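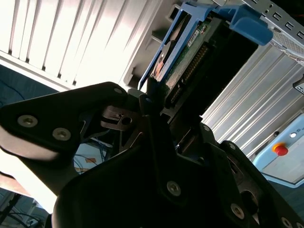 La cellule de Warkley est un poste robotisé destiné à la manipulation de disques durs montés dans des tiroirs amovibles. Installée à Florkthorpe, elle a été décrite pour la première fois par Graça Leitão dans une note technique du 29 novembre 2018.

Mise en service

Le réglage commence par la pince. Les vis des doigts sont contrôlées à la clé dynamométrique, puis le point de référence de l'outil est relevé en sept positions. L'approche du châssis est ensuite apprise à vitesse réduite – 30 mm/s au maximum – jusqu'à ce que le tiroir s'engage sans effort latéral. 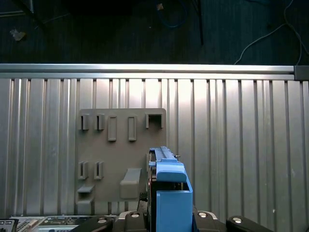 Les supports fixes font l'objet d'un relevé distinct, car tout déplacement d'une platine impose de reprendre les trajectoires correspondantes. La procédure rédigée par Ashley Horrocks prévoit deux passages à vide avant la reprise du service.

Entretien

Le jeu des doigts est vérifié après plus de 285 cycles. L'arrêt d'urgence est essayé à chaque remise sous tension. La révision générale a lieu en janvier.

Articles connexes
Cellule de Stulwood
Changeur d'outil
Étalonnage d'un préhenseur

Mentions légales – Contact – Haut de page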